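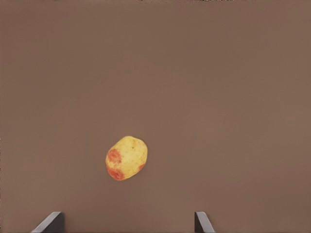 Rendered view: potato on the brown surface.

Peltport Sports Workshop > Notebooks > Ball Testing > Throwing Rig

Aug 6, 2019

Purpose of session: to repeat the spiral consistency test on the Prarnska match balls following replacement of the drive belt on the throwing rig. The April results were set aside owing to uneven wheel speed and are not to be quoted in any correspondence with the club.

Six balls were taken from the store and marked A to F on the panel opposite the laces. All were inflated the previous evening and left in the test room overnight. Pressures were checked with the Kiani gauge before the first throw. Ball D was found to be low and was brought up to match the others. Its valve was wetted and no bubbles were seen, but it should be checked again before the next session.

Each ball was thrown 20 times at the long pass setting, laces upwards at loading. The order of balls was changed after every round so that no ball was always thrown on a freshly rested motor. The rig counter stood at 2,885 on completion.

Observations. Balls A, B, C and F held a clean spiral throughout. Ball E wobbled early in its flight on several throws and then settled. The wobble was more marked when the loader's hand was slow to leave the tray, and it is not yet possible to say whether the fault lies with the ball or with the loading. Ball D flew well after its pressure was corrected, although it tended to land to the left of the centre line.
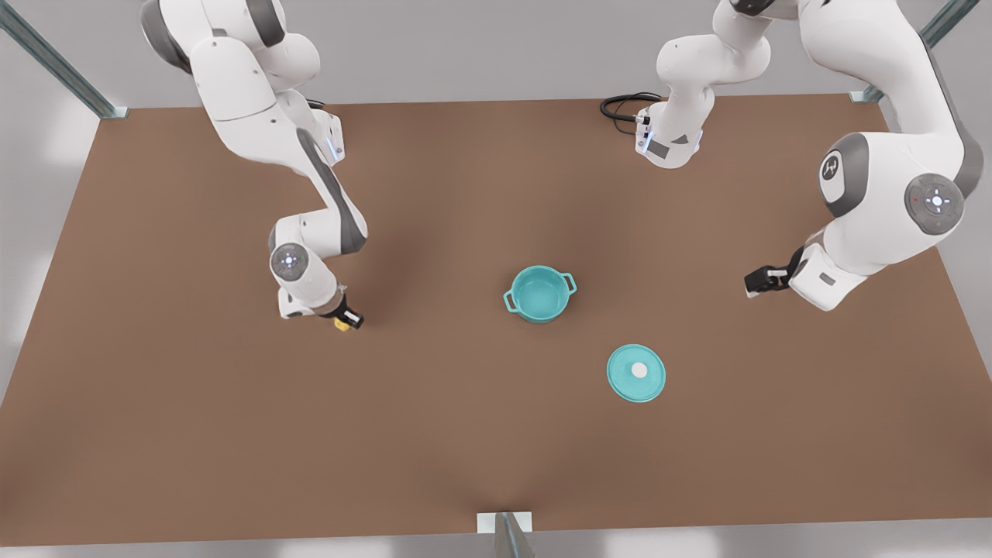

Rendered view: teal pot and lid on the tabletop, two white arms above.

The left-hand wheel shows glazing on its outer edge. It was cleaned with a dry cloth between rounds. No solvent was used, as the previous one left a film on the leather. Colleagues are asked to keep to this practice until the new wheels are fitted.

Two throws were struck from the record: one on which the ball touched the guard, and one on which the landing point was not called. Both were repeated at the end of the round and are entered in the margin of the score sheet.

Comparison with the Dorngate practice balls was not attempted. These are more worn, and their grip on the wheels differs enough to require a separate setting.

Actions:
- Recheck pressure of ball D before use.
- Repeat ball E with a second loader.
- Order wheel pair for the rig.
- Enter landing distances in the shared sheet; the paper copy is in the blue folder.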